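3.2 Reading logs and pupil-written reviews

The second data source was the reading log kept by each pupil over one school term. Logs were collected from the two primary schools in Tralledholm and from the lending scheme run by the Tiltine library service, which supplies both. After duplicates and blank entries were removed, 191 logs remained. Of these, 124 contained at least one entry long enough to be coded as a review, defined here as a passage that names a book and makes one or more statements about its content or its effect on the reader.

Reviews were coded for three features: retelling of plot, prediction, and judgement. Retelling was the most frequent feature in all year groups. Prediction was rare in the youngest readers and appeared mainly in reviews of series fiction, where the pupil already knew the characters and could guess at what a new volume would bring. Judgement was often limited to a single closing clause ('it was good', 'I liked the end') and was coded only once per review, however many times the clause was repeated.

Two coders worked on the full set. Disagreements fell mostly between retelling and prediction, as younger pupils tend to use the present tense for both. A statement such as 'he thinks the teacher is a monster' was coded as retelling unless the pupil marked it as their own guess. The Hwang coding sheet, on which ours is based, does not make this distinction — it places all statements about a character's beliefs under inference — and our counts for prediction are therefore lower than those obtained with the original sheet.
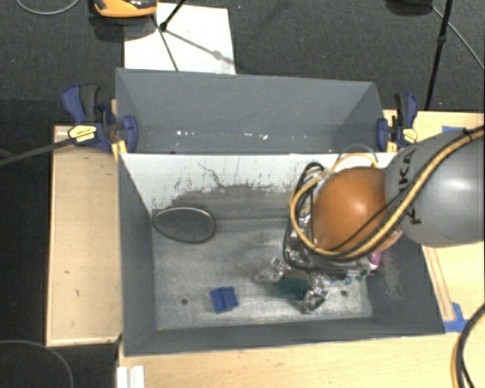
Figure 4. Robot arm with multi-fingered hand above a grey bin.

One class teacher objected, in the feedback round, that the sheet punished the children who read most carefully: a pupil who follows what a character believes is already doing more than retelling, and should get some credit for it. We accept the point in part. A fourth code, 'reported belief', was added in the second pass and applied to all reviews that had been coded as retelling only. It was kept apart from prediction so that the first-pass results could still be compared across schools.

The length of reviews was measured in words, with spelling left as written. Titles copied from the cover were excluded, as were sentences taken from the blurb. Copying was checked by hand against the library copies. Where a pupil had altered a blurb sentence by more than one word, it was kept and flagged. Reviews shorter than 10 words were not coded for judgement.

Book difficulty was taken from the Mukix level printed on the lending record. The scale runs from 0 to 900 and is based on sentence length and word frequency alone. It takes no account of illustration, and this matters for comic horror and picture-led chapter books, in which part of the joke is carried by the drawings. Such books score low on the scale but drew some of the longest reviews in the sample. We return to this in Section 4.1.

No attempt was made to judge whether a pupil had finished the book. Several reviews stop before the ending of the story, either by choice or in line with the common classroom rule against giving the ending away — the logs do not allow the two cases to be told apart.

Related items
Shared reading and talk in mixed-age classes
Series fiction and the reluctant reader
What children write when no teacher marks it
Levelled books in small school libraries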